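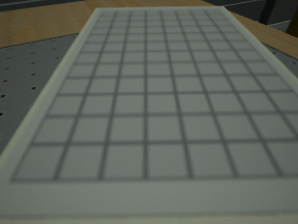 Home Guides Small Rooms Storage Paint About Nusteo Contact

How to plan a small bedroom before you move a single thing

I have pushed the same chest of drawers round the same box room more times than I care to remember, and I've the dents in the skirting to show for it. These days I do all of my shoving on a table with a cup of tea beside me, using little blocks on a squared base, and it is so much kinder to the back (and the carpet!). It takes an evening, two if you are a dawdler like me, and you don't need to be able to draw.

What you'll need

A steel tape measure, a pencil and rubber, a base marked out in squares, some thick card, scissors and a bit of reusable tack. If you have a tin of old building bricks in the loft, fetch it down, as they make lovely wardrobes.

Measure the room

Start at the door and work your way round to the left, writing down each wall as you finish it. Use millimetres all the way through. I know it feels fussy, but mixing centimetres and inches is how my last bookcase came to be sitting in the hall. Measure at skirting level first and then again at waist height, and keep the smaller of the two figures. My long wall is 3852 mm at the floor and a good bit more higher up, old plaster being what it is.

Then go round again for the awkward things: radiators, sockets, the window sill, the loft hatch, and which way the door swings. Do write down how far the door comes into the room when it is fully open. I always think I'll remember and I never do.

Choose your scale

For a bedroom I like one to twenty, so every metre of floor becomes five centimetres on the base. Divide all of your millimetres by twenty and round to the nearest whole one. My long wall comes out at 193 mm, which sits nicely on a board with room to spare for the landing. Mark the walls in pencil, then the door with its swing drawn as a quarter circle, then the window.

Make the furniture

Cut each piece out of card to the same scale and write its name on top, along with its height. Height matters more than you'd think under a window or a sloping ceiling. For anything tall, stick a block on the card so that you can see it standing up and get a feel for how much light it takes. Remember to draw on the drawers and doors in their open position too. My old Langat wardrobe looked a perfect fit until I pencilled in its doors, and then there was no getting into bed except from the foot end.

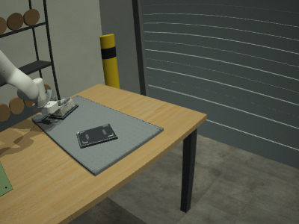

Grey baseplate with a dark plate at one end and a small white block on top.

Try your layouts

Put the bed in first, always, and try it against every wall, even the silly ones. I ended up with mine under the window after years of swearing I'd never have it there, and I love it — morning light on the pillow and a whole wall freed up for shelves. Once the bed is settled, add the wardrobe, then the drawers, then the small bits.

Leave around 60 cm for any path you walk along every day, and more in front of drawers if you can spare it. Cut a strip of card to that width and slide it between the pieces as a test. If it snags, something has to move or go.

When you find a layout you like, make a quick sketch of it before you try the next. Leave your favourite out overnight and look at it again after breakfast.

Moving day

Mark the corners of the big pieces on the real floor with masking tape, open the door and walk about a bit. Empty the drawers before you shift them, and put felt pads under the feet while you have everything tipped up. Grenider do a decent mixed pack, though any will do. Keep your card pieces in an envelope at the back of a drawer, ready for the next time you fancy a change.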